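Nurnley Allotment Storage and Self Storage: Frequently Asked Questions

Last updated 11 May 2022

These are the questions we get most often at the Nurnley site. The rules are the same at Pirkcombe unless the answer says otherwise. If your question is not covered, call the front desk during office hours or send a message through your account page.

RENTING A UNIT

What sizes do you have?

Lockers, small rooms, medium rooms, large rooms and drive-up units. A locker holds a few boxes and a suitcase. A small room holds the contents of a studio apartment if you stack carefully. A medium room suits a one-bedroom apartment, and a large room will take most two-bedroom homes. Drive-up units are all on the ground floor and have roll-up doors. Nurnley has 617 units in total. Pirkcombe is smaller and has 231, none of them drive-up.

What is an allotment storage unit?

It is a narrow, unheated unit along the north fence, meant for garden tools, pots, netting and folding furniture. We started renting these to people with plots at the community gardens next door, and the name stuck. You do not need a garden plot to rent one. They are cheaper than indoor units, but they are not insulated, so don't use them for paper, fabric or anything with a screen.

How long do I have to rent for?

The shortest term is one month. After that your rental renews each month until you give notice. There is no discount for committing to a longer term, but if you pay for a year in advance your price is fixed for that year.

What do I need to bring on the first day?

A government-issued photo ID, proof of your current address and a payment card. If you are renting for a business, bring something that shows you are allowed to sign for it. A letter on company paper is fine.

Can I reserve a unit before I need it?

Yes. Reservations are free and we hold the unit for 14 days. If you need it held longer, you can start paying rent from the fifteenth day.

Can I change to a different size later?

Yes, if one is open. You move your own things, and we give you three days with both units at no extra charge. The new price starts the day you sign for the new unit. People moving to a smaller unit are refunded the difference for the rest of the month.

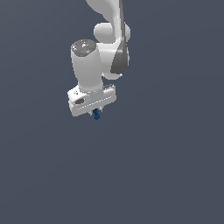

White robot arm on a plain gray-blue background (computer rendering).

PAYMENT

When is rent due?

On the same date each month as the day you moved in. If you moved in on the 31st, rent is due on the last day of shorter months.

Do you take cash or checks?

We take checks at the front desk. We stopped taking cash in April. Cards and bank transfers can be set up through your account page, which runs on Hostport. If you see the name Hostport on your card statement, that is your storage payment.

What happens if I pay late?

You have five days after the due date with no penalty. On the sixth day a late fee is added and your gate code stops working until the balance is paid. The code comes back on within an hour of a card payment. Checks take until the next business day. If an account stays unpaid for 60 days, we send a written notice by certified mail explaining what happens next and by when you need to respond. Please call us before it gets that far. We can usually split a balance over two or three payments.

Is there a deposit?

There is a $40 deposit for indoor rooms and drive-up units. Lockers and allotment units have no deposit. You get it back within ten business days of moving out, provided the unit is empty and swept and the account is paid up.

Will my rent go up?

It can, once a year at most. We write to you 30 days ahead. If you don't want to stay at the new price, you can move out before it starts and pay the old price up to the day you leave.

ACCESS AND SECURITY

What are the opening hours?

The gate works from 6 a.m. to 10 p.m. every day, holidays included. The office is open Monday through Saturday, 9 to 5:30, and closes for lunch from 1 to 1:30. At Pirkcombe the gate closes at 9 p.m., a condition of the lease on that building.

Can I get in outside those hours?

Business customers can ask for early access from 4:30 a.m. It is added to your gate code and costs extra each month. We do not offer overnight access at either site.

Can someone else go to my unit?

Add them to your account as an authorized visitor and they will get their own gate code. Please don't share yours. The gate log records the code, so if two people use one code we can't tell you who came in and when. You can remove a visitor at any time from the account page, and the code stops working right away.

Do I need my own lock?

Yes. You supply the lock and keep the only keys. We don't hold copies. Disc locks fit every door at both sites. Long-shackle padlocks do not fit the indoor doors. The office sells two kinds of disc lock if you forget yours.

What if I lose my key?

Come to the office with your ID. We will cut the lock off while you are there and charge a cutting fee. We won't cut a lock for anyone who is not the account holder, including family members and authorized visitors.

Is the site insured?

The buildings are. Your belongings are not covered by our policy. You need your own cover, either through your homeowner's or renter's policy or through the plan we offer at the desk. Ask your insurer for the words "off-premises storage," as some policies limit how much they pay for goods kept away from home.

WHAT YOU CAN STORE

What is not allowed?

No food that can spoil, including pet food and birdseed in paper sacks. No live plants or animals. No gasoline, propane, paint thinner, fireworks or ammunition. No tires, except a single set that belongs to a vehicle you own. Nothing stolen or illegal. Drain the fuel from mowers and trimmers before you bring them in.
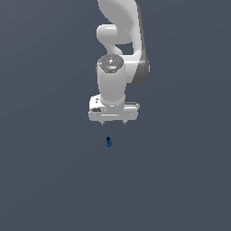 Batteries are a common question. Batteries fitted inside a device are fine. Loose lithium batteries, including the removable packs from electric bikes and scooters, have to stay at home. The fire inspector asked us to add this to the lease, and it applies to every unit type.

Can I store a car or motorcycle?

Motorcycles can go in a drive-up unit with the battery disconnected and a drip tray underneath. Cars only fit in the two longest drive-up units at Nurnley, and there is normally a waiting list. We don't have outdoor parking for boats or trailers.

Can I store documents for my business?

Yes. Use an indoor unit. The two upper floors at Nurnley are heated in winter and have dehumidifiers running all year. We rent archive shelving by the month, and each bay takes standard file boxes four across.

Can I work inside my unit?

No. You can sort, pack and load for as long as the gate is open, but you can't run a workshop, see customers, sleep or plug in equipment. There are no outlets in the units. The packing tables by the freight elevator are free to use, and there is one outlet there for a label printer or a phone charger.

Do you accept deliveries for me?

For business customers who have signed the delivery form, yes. We accept parcels and up to one pallet at a time. Pallets have to be moved to your unit by the end of the next business day. We can't sign for anything that needs to be kept cold.

MOVING IN AND OUT

Do you have carts?

There are flatbed carts and hand trucks next to the freight elevator. Return them when you are done. The freight elevator is rated for 3,538 pounds, and the limit is posted inside. If you have a safe, a piano or a machine, tell us the weight before you bring it.

Can you recommend a mover?

We don't run a moving service. Many customers use Vandenberghe, and their trucks fit under the canopy. Anything you arrange with a mover is between you and them. Trucks taller than 12 feet should unload at the side gate on the garden side.

Where do I park?

Use the marked bays in front of the loading doors. Please keep loading to an hour when others are waiting. The fire lane has to stay clear at all times, even for a quick drop-off.

How much notice do I give when I leave?

Fourteen days, in writing or through your account page. If you leave partway through a month, you get back the unused days.

Can I leave anything behind?

No. Furniture, boxes and trash left in a unit are charged to your account at the disposal rate shown in your lease. The dumpster at the back is for office waste only and is locked. The city transfer station takes most household items, and mattresses need an appointment there.

My unit has a problem. Who do I tell?

For a stuck door, a leak or a light that is out, call the office and give your unit number. If it's after hours, press the intercom at the gate. For complaints, or if you disagree with a charge, write to the site manager, Annelies Verhoeven, at the Nurnley office. She replies within five business days. Include your unit number and the date of the charge.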